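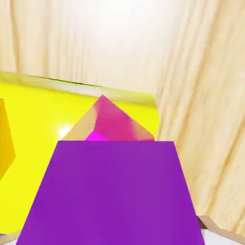 图1　Pons任务集仿真画面：紫色积木位于近前，其后为黄色积木，画面右下角可见夹爪手指的一部分。

# 彩色积木操作任务的遥操作示教指南

Hendadcombe机器人实验中心　编
修订日期：2025年11月16日

## 一、适用范围

本指南供在Gudus仿真平台上为Pons任务集录制示教数据的人员使用，内容包括工位准备、设备校准、示教操作、回放检查及数据提交。文末另有一节说明实体机械臂的拖动示教，供同时承担实体录制任务的人员参照。

操作人员应已完成中心的基础安全培训，并取得Gudus平台的录制账号。仅持有浏览账号者可以观看回放，不能写入数据。账号权限由所在课题组向中心统一申请，本指南不再说明申请流程。

Pons任务集的场景由木纹桌面和若干彩色积木组成，任务以文字指令给出，例如“将紫色积木移至黄色积木上方”“将指定积木推至桌面右侧”。每条指令对应一组随机生成的初始布局。积木的形状、颜色和朝向在各布局之间有所变化，操作人员不得凭上一条的记忆作业，每次录制前均须重新阅读指令并确认目标物。

## 二、术语

**示教**：由人操纵机器人完成任务，系统同步记录图像、关节状态、末端位姿和夹爪开合量。

**条目**：从按下开始键到按下结束键之间的一次完整记录。一个条目只对应一条指令。

**腕部视角**：随夹爪一同移动的近距离画面。

**全局视角**：固定于桌面斜上方的画面，覆盖整个工作区域。

**主手**：操作人员手持的输入设备。本中心配备的型号为Ruvalard，具有六个自由度及一个用于控制夹爪的扳机。

**离合**：暂时断开主手与仿真机械臂之间的跟随关系，使操作人员可以调整手部位置而机械臂保持静止。

## 三、工位准备

1. 检查主手底座是否固定。底座若可用手推动，应拧紧桌沿夹具后再通电。
2. 调整座椅高度，使前臂在自然放置时与桌面大致平行。手肘应有支撑，长时间悬空会使末端轨迹出现抖动。
3. 将显示器置于正前方，主手置于惯用手一侧。左手操作者应在Gudus的设备菜单中启用左手映射。
4. 清理主手活动范围内的线缆和杯具。
5. 戴上耳机。平台以提示音区分开始、结束和丢帧三种状态，在多人共用的录制室内不使用外放。

显示布局统一采用左右分栏：左侧为全局视角，右侧为腕部视角。请勿自行更换左右位置。回放检查人员使用同一布局，位置不一致会影响问题帧的沟通。

## 四、启动与登录

依次打开主手电源、工作站和Gudus客户端。顺序颠倒时，客户端可能识别不到主手，此时退出客户端重新进入即可，无须重启工作站。

登录后在任务列表中选择Pons，再选择本人名下的批次。每个批次含41个条目，须由同一名操作人员完成。因故无法完成的，应在批次页面点击“移交”，由中心重新分配，不得使用他人账号代录。

进入批次后，核对页面顶部的以下信息：

- 操作人员编号
- 主手序列号
- 场景版本
- 磁盘剩余空间

其中任意一项显示为红色时，录制键不可用。场景版本不一致的，点击“同步场景”并等待下载完成。同步过程中不得关闭客户端。

## 五、主手校准

每次登录后均须校准，午间离席后返回工位的也应重新校准。

**步骤一：归零。** 将主手放回底座的定位槽，点击“归零”。界面显示绿色对勾后方可取下。

**步骤二：方向确认。** 按住离合键，将主手移至身体前方的舒适位置，松开离合键。随后分别向前、向左、向上缓慢移动，观察全局视角中机械臂末端的运动方向是否一致。方向相反或出现斜向运动时，检查底座朝向，底座标记线应正对显示器。

**步骤三：扳机行程。** 将扳机完全松开，再完全扣下，重复4次。界面中的开合曲线应能到达上下两端。曲线到不了端点的，点击“重设行程”后再次测试；重设后仍无改善的，更换主手并登记序列号。

**步骤四：缩放比例。** Pons任务集默认比例为2，即末端位移为主手位移的二分之一。该比例有利于在积木之间的狭小空隙中精细移动。未经批次负责人同意，不得更改比例。

校准完成后，请在练习场景中抓取并放下任意一块积木。练习场景的操作不写入数据库。

## 六、示教操作

### （一）阅读指令与观察布局

点击“载入条目”后，指令显示在画面上方，机械臂停在初始位姿。此时尚未开始录制，操作人员可以从容观察。

先在全局视角中找到目标积木及放置区域，再判断有无遮挡或相邻积木妨碍夹爪进入。颜色相近的积木容易混淆，橙黄色与黄色、粉紫色与紫色尤须仔细辨认。指令只写颜色而场景中有两块积木可能符合时，点击“指令存疑”跳过该条目，不要自行选择其一。

### （二）开始录制

按下主手侧面的蓝色键，听到短促提示音后开始移动。提示音之前的动作不会被记录，抢先移动会造成首帧位姿突变，该条目在检查时将被退回。

### （三）接近

自初始位姿移向目标积木时，以全局视角为主。保持匀速，从目标上方接近，避免贴着桌面横向移动。途中确需绕过其他积木的，应先抬高末端，越过后再下降。

末端到达目标上方后，将注意力转到腕部视角。近距离画面中，前方积木会占据较大面积，并遮住后方物体的下半部分。此时不宜仅凭腕部视角判断后方积木的位置和高度，应随时回看全局视角核对。

### （四）对正与抓取

旋转夹爪，使两指与积木的一对平行侧面对正。对于带斜面的积木，应选择能够稳定夹持的一对侧面；以尖顶或棱线作为夹持点的条目，即使仿真中能够提起，也按不合格处理。

下降时注意两侧手指与相邻物体的距离。手指到达积木中部偏下的高度后停止下降，缓慢扣下扳机。扳机扣到界面显示“接触”后再略微加力即可。急速扣死会使积木在指间弹开，仿真中的表现尤为明显。

抓取后稍作停顿，再垂直提起。停顿时间以能够看清积木是否随夹爪移动为准，过长的静止段会在检查时被剪除并记入备注。

### （五）移动与放置

提起高度应超过路径上所有积木的顶面。移动过程中保持夹爪姿态不变，需要转动积木时，在放置位置上方完成转动。

向另一块积木顶面放置时，先以全局视角对准两块积木的中心，再以腕部视角确认边缘。积木底面接触承放面后松开扳机，待两指完全张开再垂直上升。未张开即上升，容易将已放好的积木带歪。

### （六）推动类任务

指令要求推动积木时，夹爪应保持闭合，以手指外侧接触积木侧面的中部。接触点偏向一端，积木会发生转动。一次未能推到位的，可以退后重新对准，同一条目内允许多次接触，但不得改为抓取方式完成。

### （七）结束录制

任务完成后，将末端抬离积木并保持静止，按下蓝色键，听到长提示音后录制结束。任务完成的判断以指令为准，由操作人员本人作出，系统的自动判定仅供参考。

## 七、离合的使用

主手到达活动范围边缘，或手腕姿势已不便继续时，按住离合键调整。使用离合应遵守以下要求：

- 在末端静止时按下，不得在移动途中按下；
- 夹持积木期间可以使用离合，扳机须始终保持扣下；
- 松开离合键前，先使手部稳定；
- 夹爪距目标很近时避免使用，应提前在较高位置完成调整。

单个条目使用离合超过4次的，系统会给出提示。该提示不影响提交，但通常说明起始手位选择不当，建议在载入下一条目前重新安排。

## 八、失误的处理

示教过程中出现失误时，按下列原则处理。

**可以在条目内纠正的情形。** 首次抓取滑脱而积木仍在原位附近的，可重新抓取；放置稍偏的，可再次夹起调整。含有纠正动作的条目同样具有使用价值，提交时勾选“含恢复动作”。

**应当作废的情形。** 抓错积木并已移动的，碰倒或撞开非目标积木的，积木落出桌面的，以及录制中主手断开连接的，均应按下红色键作废，重新载入同一布局。

**应当上报的情形。** 积木穿入桌面或互相嵌入，手指穿过积木表面，画面停顿或颜色显示异常的，属于仿真问题。请点击“上报场景”，并以文字写明发现问题的时刻和所涉积木的颜色，不要继续尝试完成任务。

作废和上报的条目不计入个人合格率。操作人员不应为了减少作废数量而提交有疑问的条目。

## 九、回放检查

每录完一个条目，系统自动打开回放窗口。操作人员应以原速完整观看一遍，并逐项确认：

| 检查项 | 合格标准 |
| --- | --- |
| 首帧 | 机械臂位于初始位姿，无突变 |
| 目标 | 所操作积木与指令一致 |
| 轨迹 | 连续，无明显抖动或骤停 |
| 夹持 | 夹持面为平行侧面，过程中无滑移 |
| 非目标积木 | 未被移动 |
| 末帧 | 末端已离开积木并静止 |
| 两路画面 | 时间对齐，无黑屏或丢帧 |

两路画面是否对齐，可借夹爪闭合的瞬间判断：全局视角与腕部视角中的闭合动作应同时出现。若一路明显滞后，应作废该条目并重启客户端。

回放中发现问题但无法确定是否合格的，选择“待复核”，由批次负责人处理。待复核条目在备注栏中须写明疑点，只填写“有问题”的备注将被退回补充。

## 十、标注与提交

检查合格后填写以下字段：

1. **完成情况**：完成、部分完成、未完成，择一填写。
2. **恢复动作**：有则勾选。
3. **阶段标记**：在时间轴上标出接近、抓取、移动、放置各阶段的起点。抓取阶段的起点为扳机开始扣下的时刻，放置阶段的起点为末端在放置位置上方开始下降的时刻。推动类任务仅标接近与推动。
4. **备注**：无特殊情况可留空。

填写完毕后点击“提交”。条目提交后进入只读状态，需要修改的，向批次负责人申请退回。

整批完成后，在批次页面点击“上传”。上传期间可以锁定屏幕，但不得切断工作站电源。上传完成后，页面会显示校验结果，校验通过方可离开。

## 十一、实体机械臂的拖动示教

部分指令在仿真录制之外，还须在实体机械臂上以拖动方式录制。除本节另有规定外，积木选择、夹持面、阶段标记等要求与前述各节相同。

录制前，将机械臂切换至重力补偿模式。切换时一手扶住末端，确认手臂不下沉后再松开。发现下沉的，立即恢复锁定模式，检查负载参数是否与所装夹爪一致。

拖动时，双手分别握持前臂段和腕部把手。不得握持手指，也不得将手伸入两指之间。夹爪开合由脚踏板控制，左踏板张开，右踏板闭合。双手应保持在摄像机视线之外，腕部视角中出现操作人员手部的条目按不合格处理。

拖动示教中，操作人员容易以手感代替观察，在积木已接触桌面后继续向下施力。请留意界面上的末端受力读数，读数由绿转黄时即停止下压。

实体积木的初始布局须按屏幕上的半透明轮廓摆放，颜色和朝向均应与轮廓吻合。摆放完成后，人员退至黄线以外，再点击“确认布局”。

急停按钮位于机械臂底座两侧。遇夹手、异响或手臂自行运动时，任何在场人员均可直接按下，事后填写设备记录表。复位由设备管理员执行，操作人员不得自行复位。

## 十二、常见问题

**机械臂跟随迟缓。**
先关闭工作站上的其他程序，再查看客户端右下角的延迟指示。指示持续为黄色时暂停录制，并联系技术支持。

**腕部视角中目标被前方积木遮住。**
抬高末端，改从另一侧接近。不应在看不见目标夹持面的情况下凭估计闭合夹爪。

**积木表面的高光影响辨色。**
高光属于场景光照的一部分，不作为故障上报。可略微改变末端角度后再辨认，或以全局视角为准。

**画面边缘只露出物体的一小部分，无法确定是哪块积木。**
退回较高位置，查看全局视角后再继续。该观察过程保留在条目中，无须作废。

**提交后发现阶段标记有误。**
在条目页面点击“申请退回”，注明需要修改的阶段。退回仅开放标注字段，轨迹和画面数据不可更改。

**批次中途更换主手。**
允许更换。更换后须重新校准，并在批次备注中同时写明新旧两台设备的序列号。

## 十三、离岗要求

结束当日工作前，将主手放回定位槽，退出Gudus账号，关闭主手电源。实体机械臂工位还应将手臂移至停放位姿并锁定，积木按颜色收回格盒。工位登记表填写完整后放回原处。

本指南与客户端内的提示不一致时，以客户端提示为准，并请将不一致之处报送中心。下一次修订定于2月进行，修订前收到的意见将一并处理。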